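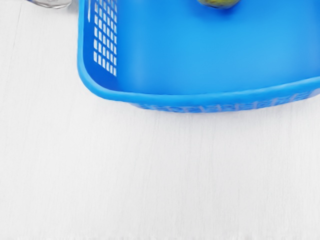 4.2 Reading order in tagged forms

We now turn to the part of the study that surprised us most. Each of the 882 forms in the Wendcombe set was opened twice, once with its original tags and once after Dasteck had rebuilt the tab order from the page layout. The rebuilt order matched the one chosen by our human checkers in all but 57 forms, and we were delighted to see how well it coped with two-column pages, where the earlier tool by Nava (Section 2) often jumped across the gutter halfway down.

Figure 3. Forms by type of tab order fault, before and after rebuilding.

Most of the remaining faults come from date fields split into three small boxes. Dasteck treats the boxes as separate questions, so a screen reader user hears "day", then the next label, then "month". Joining boxes that share a baseline cured this in 10 of the forms we tried by hand, and it is a lovely, cheap fix (a few lines of script, no change to the file format!).

Signature fields are harder. Of the forms, 374 carry at least one, and authors place them almost anywhere: beside the name, under the declaration, even in the page footer. We kept the original position in the tab order whenever the field was marked as required, and moved it to the end otherwise. Section 4.3 looks at what this choice does to forms that need two signatures.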